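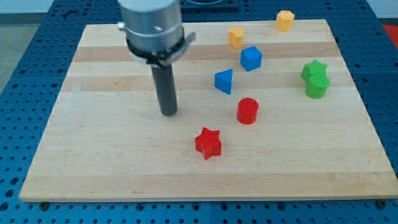

Abena Amegashie
22 June 2018

Chapter 2. When the Arm Keeps Going

Start with a fault. The Fistusum cell, pushing task -- a rod on the arm, colored blocks on a striped board. Simple job. Slide one block next to another, lift, repeat.

Run 139, the rod came down too low. Pressed into the wood. No alarm, because the force limit was set at 40 newtons and the reading never got there. The arm dragged its tip across the board for around 2 seconds before Sulemana hit the stop.

Cause? Board height. It had been changed in October and the new number never made it into teh program. The log showed a normal run.

Keep this case in mind for the whole chapter. We come back to it in the section on limits, then again under stop buttons -- where they go, who can reach them. Read the log first, before touching anyting.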